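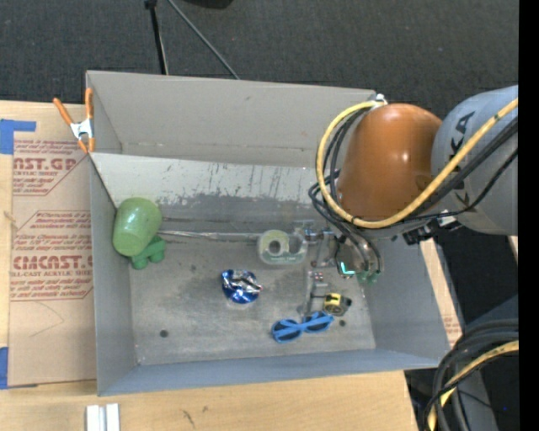 Small Things, Big Bin

Welcome to my gallery page from Dotholm. I collect ordinary household objects and keep them together without any order. I started in January and I add to the page when I have a free evening.

Light green cup - it lies on its side by the wall of the bin. I like the small speckles.

Tape dispenser - clear, with a pale green-yellow roll. I look for this one more often than for all the others.

Foil package - blue and silver, very crumpled, and difficult to photograph well.

Last update: Sat 5 December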